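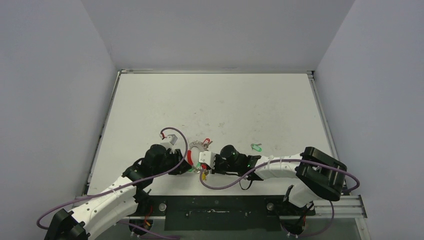
Brakasness releases new planning software for two-arm benches

14/12/2018

Brakasness has released a new version of its motion planning software for small two-arm workstations. The main change is that both arms are now planned together. In earlier versions each arm had its own planner, and a separate program held one arm back whenever the two came close to each other.

That arrangement was safe but slow, according to Domenica Bühler, who leads the software team. The arms spent much of their time waiting at the edge of a shared zone in the middle of the table, and tasks in which both grippers work on the same part had to be written by hand.

"If you want to pass a small part from one side to the other, the shared zone is exactly where you need to be," she said. "Our users were switching the check off to get their work done, and we did not want them doing that."

The new planner treats the pair as one machine. It looks for a path for both arms at once and keeps a set distance between all links, with an exception for the fingertips, which may be brought close together during a handover. Cables can now be included in the model as soft shapes with a margin around them. Users had asked for this after finding paths that were clear on screen but pulled a cable tight at the wrist.

The team used a set of 179 recorded tasks to compare the old and new versions. Most are handovers and small assembly steps with parts that fit between two fingers. The planner found a path for all of them, though 32 needed a second attempt with a longer time limit. Fabian Egger, who put the test set together, said most of those involved round parts with teeth or ridges on the rim, where there are few good places to grip.

The control loop runs at 100 Hz, as before. Camera input is handled by a separate process, so that a late picture no longer holds up the arms. If the position of a part has not been refreshed in time, the arms slow down and then stop where they are. They do not open their grippers unless the operator tells them to — a change made in August, after parts were dropped during trials at Nodton.

Nodton has been using a test version on four benches. Temitope Obi, who runs the workshop there, said the new version had taken some getting used to. Paths are shorter but less predictable to the eye, and staff at first pressed stop more often than they needed to. A preview window, which draws the planned path before the arms move, has since been added at the workshop's request.

There are still gaps. The planner does not deal with parts that bend, and calibration between the two arms has to be repeated by hand whenever a base is moved. Valentin Hofstetter, who looks after the calibration tool, said an automatic routine was being worked on but would not be ready for the next version.

Existing users can install the update over their current version. Task files written for the old planner will still open, but anything that refers to the shared zone needs to be changed, and the installer prints a list of the lines affected. The notes that come with the release also explain how to go back to the old planner for single tasks. It will be kept in the package for one more version and then removed.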